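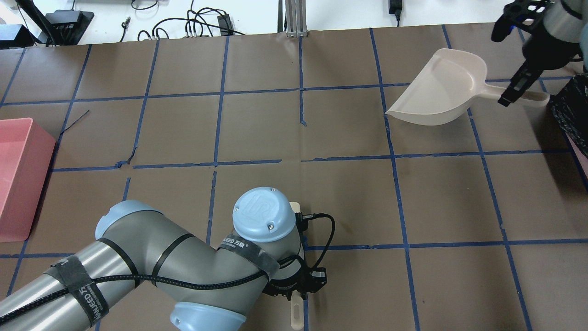 Home Stories Archive Submissions Contact

The Unallocated Item

2020-04-03
By the Jemdale Reader

1. Surface

The table at Terkorby was covered in brown paper in March, before I was given the job. The blue tape went on afterwards. Whoever laid it had worked by eye. One horizontal run had been patched at the joints, and a short piece in the upper row stopped before it reached anything. I reported this to Leemans on my first morning and was told the squares were for guidance.

I asked what they guided. The reply came the next day: one item, one square, until the item is entered in the register.

The register ran to 381 lines. Naltel had owned the building and everything in it, and Leemans had bought the contents without looking at them. My contract was to match the contents to the lines. If an object had a line, it went to Jemdale on the van. If it had no line, it went back where it was found, and I wrote a note.

2. Procedure

The procedure was simple and I followed it. Take the item to the table. Place it in a square, inside the tape. Find the line. Write the line number on a tag. Remove the item. Sweep the square.

The last step was mine. It was not in the contract, but the cupboards had not been opened for years and everything brought its own dust. Paper holds dust in its creases, and a thin dark crease ran at a slant across the left side, by the pink bin. I swept towards the bin. The dustpan was a pale plastic one with a slot near the end of the handle for hanging it up. I had found it on a nail in the passage.

By the end of the second week I had matched 254 lines: kettles, trays, coat hooks, a box of door numbers with no doors. I swept after each one. I noticed that I had started putting the dustpan down inside a square when I was not using it – at an angle, handle to the right – and that I waited a moment before picking it up again.

It was an item. It had been in the building. It had never been entered.

I went through the register from the first line. There was a broom on line 20, already gone to Jemdale. There was a bucket. There was no dustpan, and no line that could be read as one by a reasonable person. I considered "sundry, passage" and rejected it, as that line had been used for the mirror. 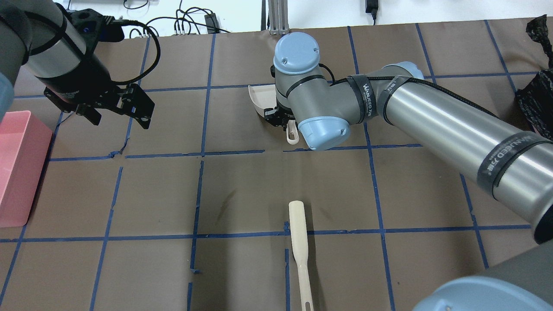 3. Correspondence

I wrote to Leemans. I said that an unlisted item was in use on the table, that it had been in use from the start, and that under the procedure it should be returned to the nail. I asked how the squares were to be swept after that.

Leemans asked what it was worth. I said I was not able to say. Leemans asked if I could buy another. I said I could, but that the new one would be in the building and would not be on the register either. There was no answer for 2 days. I carried on matching, and let the dust collect, and it spread over the tape until the lower squares were hard to tell apart.

Then a revised register arrived. It was the same as the old one, except that the broom on line 20 had become "broom and pan".

4. Closing entry

I wrote the tag. The pan should have gone on the next van with the rest of the matched goods, and I put it in the top row for collection. The van was late. There was grit along the nearest strip of tape, and some more by the crease.

I took the tag off, swept both places, emptied the pan into the pink bin and tied the tag back on. In the register, against line 20, I wrote "part dispatched". The column for the date of the remainder I left blank, and I went to the cupboard for the next thing.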